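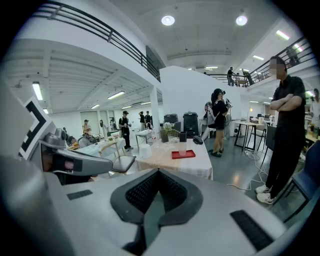
Main floor at Bollier, with the café table set up for tray and cup practice.

Robots at Bollier: what my coworkers keep asking me

I've worked in catering at Bollier for 15 years, so when the Delora project started I somehow became the person everyone stops in the hallway. I'm writing my answers down so I can finish a coffee once in a while! Last updated June 30, 2019.

Is my job going away?
No jobs are being cut this year, and we have that in writing from Bollier. Past December I can't promise anything, and I'd be suspicious of anyone who did. What does change is the mix of work. Less clearing and carrying, more setting up, checking and talking to guests (which I like, and I know some of you don't).

What do you do with the hand-held grippers?
You hold one and do the job with it. Pick up the cup, put it on the tray, put it back, go again. The recordings go to Delora, and they use them to teach the robot. Our target is 3,600 recordings, split across everybody who signed up, and yes, you're on the clock the whole time.

Does it hurt your hands?
Mine got sore the first week! I was squeezing way too hard. We swap after 46 minutes now, an odd number that came out of a long argument over breaks, and it's been much better.

Why a tablecloth and flowers? Wouldn't a bare table be easier?
Sure, but our guests don't eat at bare tables. Lace edges, a plant, a water bottle, a chair that isn't pushed in... that's a normal day for us, and I pushed hard to keep all of it.

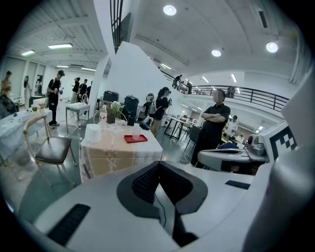

Do I have to stay away from the robot?
Give it room when it's moving and don't step between it and the person working with it. Watch the white cables on the floor too. I'm more worried about those than about the robot.

Do I need to be good with computers?
Nope. The Bangash course takes one morning and most of it is practice. If you can carry a full tray through a crowd, you already know the hard part.

Can I say no?
Yes. Tell your shift lead and you stay on your regular station at the same pay. A few people on the Naller side did that and it was fine.

Contact: Bollier staff desk, ext. 100 | © 2019 Bollier | Back to top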